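Workshop notebook, smoke system and aileron work
29/07/2019

Aircraft back in the hangar at Iresthorpe after the practice block. Hobbs reading 970 on shutdown. Two things on the sheet from the pilot: smoke cutting out in the pull to vertical, and a slight buzz in the stick at the top of the speed range. Display slot at Clemthorpe is still on, so both need to be closed before the ferry flight.

Smoke first. Ran the pump on the ground with the tail on the trestle. Steady flow at the nozzles with the tank full, steady at half, then spitting well before the tank should be running out. Drained what was left into a measuring can and got far more than the unusable amount on the placard. So the pump is fine and the pickup is the problem.

Took the tank cover off and pulled the pickup line. The flop tube had gone stiff over the last third and had taken a set toward the front wall. In level flight it sits in the oil. Nose up, the oil goes aft and the weight doesn't follow it. Tube is the same one that went in at the March inspection, so it hasn't lasted long. I think it is the wrong hose for this oil. The Dumitrescu tank came with a softer one and we swapped it for what was on the shelf. Don't do that again.
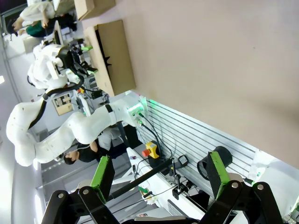 New tube cut from the correct stock, same length as the old one measured end to end. Clunk weight cleaned up and reused. Checked swing by hand in all directions with the tank on the bench: reaches all four corners and doesn't hang up on the baffle. Safety wired the clamp. Refit the tank, leak check overnight with paper under it.

Also found the inline filter partly blocked with black crumbs, which I take to be the inside of the old hose. New filter. Flushed the line to both nozzles until it ran clean onto white rag. Left nozzle had a burr on the edge, dressed it. Spray pattern is now even side to side, or near enough that I can't tell which was the bad one.

Stick buzz. Started with the spades. Left spade arm had a little play at the attach bolt, and the bolt was under torque. Right was good. Replaced the left bolt and nut, torqued both sides, torque stripe on. Then went down the aileron hinges. Outboard left had some wear in the bearing, felt with the aileron disconnected. Not out of limits by the manual but you can feel it, and given what this airplane does all day I would rather have a new one in there. Ordered from Holtetti, part on the shelf there, they say it ships tomorrow.

Gap seals: the lower seal on the left aileron was lifting at the inboard end for about a hand's width. Could be the whole cause of the buzz on its own. Stripped it, cleaned the surface, new tape. Will do the bearing anyway.

Balance check on the left aileron has to wait until the bearing is in. 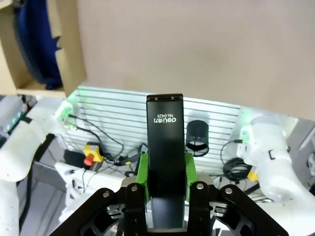

Last modified: 2 weeks ago

Engine items while the cowls were off. Oil change and filter cut open, nothing in it. Number three exhaust gasket showing a gray streak, tightened the nuts and marked it to look at after the next flight. Spinner screws all there. Prop blades wiped down, small nick in the leading edge of one blade, dressed and logged.

Seat harness: ratchet on the lap belt is slow to release under load. Cleaned it with the dry lube and it is better. Want the pilot to try it strapped in tight before we call that done. If there is any doubt it gets changed, we have the spare.

Smoke oil: opened a new drum. Used 38 liters on the ground runs and flushing, more than planned. What is left covers the rehearsal and the show but leaves no margin for a second practice day. Order more.

For the ground run at the end I held 2524 rpm for the smoke test, then idle, then back up. Pump cut in each time without a lag. Run time 20 minutes total. No oil on the belly afterward except the usual.

Still open:
Outboard left hinge bearing, waiting on parts
Aileron balance check after bearing
Harness release, pilot to try
Exhaust gasket, recheck after flight
Placard on smoke tank, redo the unusable figure once we have flown it
Test flight card: smoke on through a full vertical line, up and down, then a slow step up in speed with hands light on the stick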